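Reviews > Nails > Out and About

Filed under: Polish Talk, Events

Rollarano open day

Rollarano opened its doors on 31st July and I went along expecting a sales pitch. I got one. The first stop was the mixing room, where Eusebio Cuervo poured a teal creme called Mosquera and told us it covers in one coat. On my nails it took 2, and the second was streaky near the cuticle.

He said they mix 28 shades. The swatch wall looked great, but those were on white plastic tips under bright lights -- every polish looks great like that. I asked about wear time and was handed a leaflet.
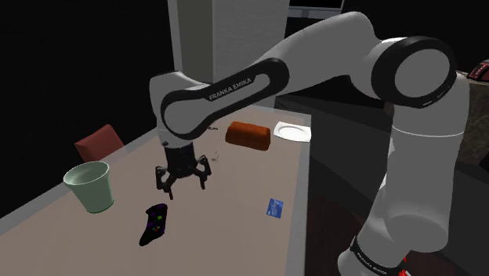
The shop

Minis were cheaper than online, full bottles weren't. I bought Gremus, a dusty plum, after Consuelo Zapata at the till admitted it stains without a base coat. Best answer I had all day. It chipped on day two -- with top coat.

Recent posts
Cleleo quick-dry drops, tested
My June empties
Glitter removal without foil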